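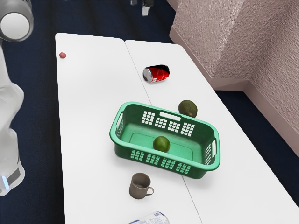 A simulated tabletop from the sorting exercise shown to visitors at the Fulgate open day, with a lime in the green basket and an avocado beside it. (Trarncombe Institute)

FULGATE - The Trarncombe Institute opened its robotics laboratory to the public on 24 Oct 2020, giving residents, teachers and local employers a first look at work that until now has been presented mainly to specialists. Registered attendance, in person and online, reached 1217.

The program centered on simulation. Before an arm is allowed to handle objects in the laboratory, the institute's researchers have it attempt the same task many times in a computer-rendered room. Visitors in the main hall followed several of these attempts on a large screen while staff explained what was being measured and why certain attempts were marked as failures.

The task chosen for the day was a familiar one. Household items and pieces of fruit are placed on a table, and the arm is given a short written instruction, such as a request to put the lime in the basket. It must then identify the item, plan a path to it, take hold of it and release it in the proper place. The position of each item changes from one attempt to the next, and so do the colors of the walls and floor.

Staff noted that drink cans and mugs raise different problems from fruit. A can on its side may roll when touched, and a mug can be lifted by the rim or by the handle, with different results. Small items placed far from the basket are also included, as they test how well the arm judges distance.

The simulated room runs on Korus, a software package developed at the institute over the past 2 years. Its library now holds 852 objects, each with its own weight, shape and surface. A member of the development team told visitors that preparing the library had taken longer than writing the software itself, and that much of the effort had gone into getting friction right. Several questions from the audience concerned cost. The team replied that simulated attempts are far cheaper than laboratory hours, but that they do not replace them.

A second session, held in the Petridis Room, dealt with the move from screen to laboratory. The institute requires 300 successful simulated attempts in a row before a task is approved for trial on equipment. Some tasks that pass this test still fail at first in the laboratory, most often on account of lighting or slight differences in the way an object gives under pressure. Records from those trials are returned to the Korus team, which adjusts the objects concerned.

Teachers from the Fulgate school district attended a separate workshop in the afternoon. Participants wrote their own instructions for the arm and saw how a small change in wording could lead to a different result. "Put the fruit away" proved harder to carry out than a request naming one item and one place - a point that led to a long discussion of how people give directions in general. The institute has agreed to provide the workshop material to the district free of charge.

A further open day is planned for December, when the institute expects to present tasks involving drawers and cabinet doors. Registration will be handled through the Trarncombe visitor office, and places in the Petridis Room will again be limited.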